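Kurneo Hand-Held Gripper Pair

Product overview | Specifications | Operator notes | Ordering
Page revised February 17, 2021

The Kurneo pair is a set of two hand-held grippers for recording two-handed household tasks. The operator holds one unit in each hand and does the task with the gripper fingers. Motion, finger opening and the view from each gripper are logged together. No robot arm is required at the recording site.

Typical work includes bed making, folding, sorting and moving small items between surfaces. Large soft goods are the harder case. A sheet has to be pinched at two points and kept under tension while both hands travel, and a drop in grip on either side spoils the take. The finger links are curved so that the tips meet the cloth before the housing does.

Each unit has a white housing with a vented rear face, a vertical handle below the body and green status lights. Both lights should be on before a take is started.

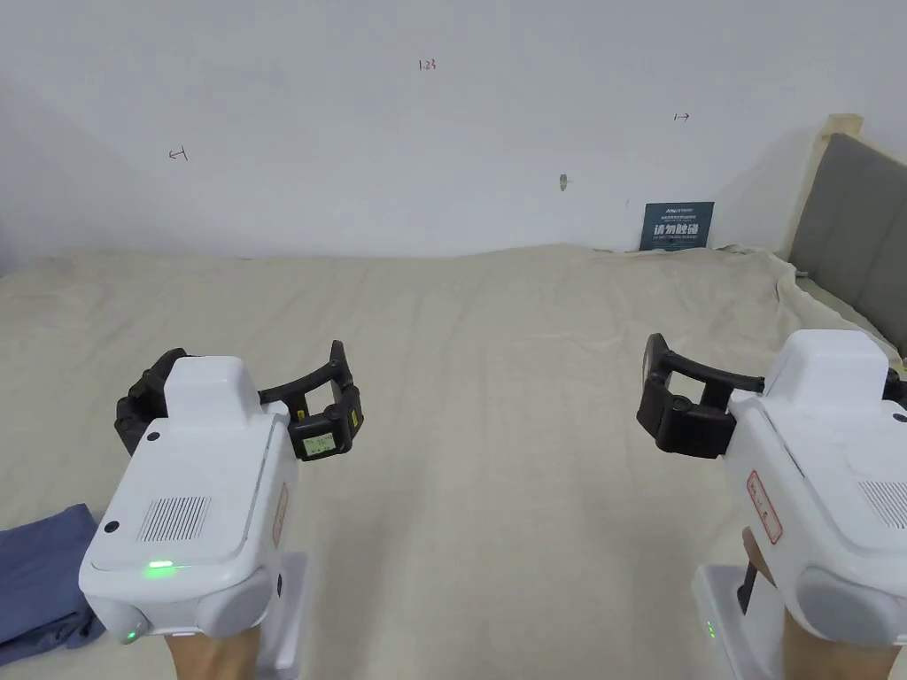 Liesl Wallner writes that the pair handles bed linen well once the operator stops gripping it like a drill, but that her wrists wanted a break long before the battery did, and she would like a lighter handle in the next revision.

A shorter handle is in trial under the name Belside. It takes the same battery and will be offered as a retrofit part. No weight has been published yet.

Fingers and pads

The fingers are black and end in wedge-shaped pads with a ribbed face. The ribs run fine enough to hold a single layer of cotton. Finger links are bolted and can be replaced one at a time. Check the bolts at the start of each day and do not use thread locker on the pad bolts.

Camera

Each gripper carries a wide-angle camera that looks out between the fingers. Both pads stay in view, and enough of the room is recorded to locate the gripper against fixed objects. Plain walls give the tracker little to work with. Handwritten marks or a printed sign near the work area are enough in most rooms.
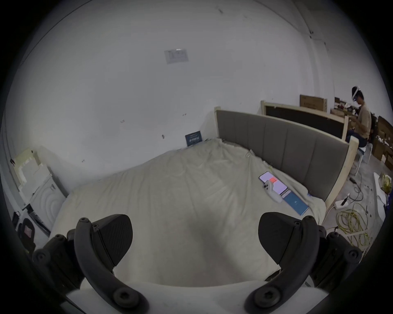

Gripper camera view with both pads in frame, bed and headboard ahead.

Specifications

Maximum finger opening: 81 mm
Length, housing to pad tip: 385 mm
Charging: dock, two units at a time
Recording software: Caruso, included
Spare pads: one set per gripper
Parts supply: guaranteed through 2027

Known limits

Thin satin slips under the standard pads. Order the soft pad set for that material. Caruso will not start a session if the two units have different firmware; update both from the dock first.

Ordering

Pairs ship in a hard case with dock and spare pads. Lead time is 21 working days. Single units are sold as replacements only. Send the serial numbers of both grippers with any service request, even when one is at fault. Contact for sales: Hubert Gasser. Contact for repairs: Veronika Rainer.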